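Robot work cell budgeting

Robot work cell budgeting is the planning of money for a robot arm together with everything the arm needs before it can do a task. The term is used mostly by small laboratories, workshops and schools that buy one or two arms at a time. In larger factories the same work is normally part of general capital planning.

Scope

A budget of this type is divided into the arm, the gripper, the work surface, the guarding, the cabling and the test objects. Some authors add training of staff as a separate line. Flora Ogilvie, in her handbook for the Nostside workshops, places it under installation, and this practice is followed by many buyers who learned from her book.

The arm is the largest single cost, but it is also the easiest to estimate, as the seller gives a fixed price. Gripper parts are more difficult. Soft finger pads wear out with use, and the rate depends on the objects which are handled. A planner who does not yet know the objects should ask for a price per set of pads and not only for the complete gripper.

Test objects and surfaces

Household packaging is a common choice for first trials, as it costs very little and offers different shapes and stiffness. Existing furniture is often used as the work surface.

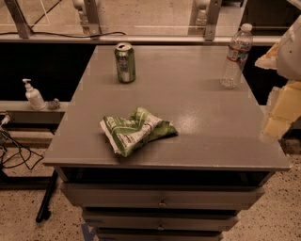
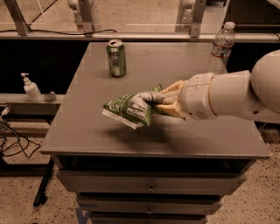
Arm and gripper at a gray drawer cabinet, with a can, a bottle and a snack bag. 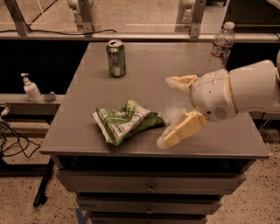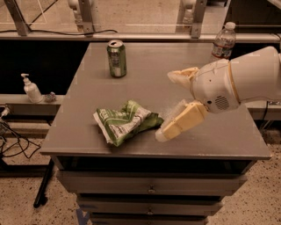
Soft bags are usually budgeted as consumables. They change shape each time they are gripped, and a trial that must be repeated under equal conditions needs a new bag. In the Duvden plan, which was prepared by Caoimhe Ó Conaill, the order was for 30 bags and 2 cans. The cans were kept for the whole period of the trials.

Guarding and floor space

Clear panels on a metal rail are sold by length, and posts and brackets are often listed separately in the offer. The Stundberg method counts the posts first and calculates the panels afterwards. Its critics say that it gives too high a price for cells placed in a corner, where one side is already closed by a wall.

Floor space has a cost also when no rent is paid. The Duvden plan gave each cell 16 square meters, including the place for a person to stand during setup.

Timing

Orders placed in February are frequent in institutions where the budget year ends in spring. Delivery of the arm and of the guarding should be agreed together. If the guarding comes later, the arm stays in storage while its warranty period is already running.

See also

Gripper maintenance
Machine guarding
Stundberg method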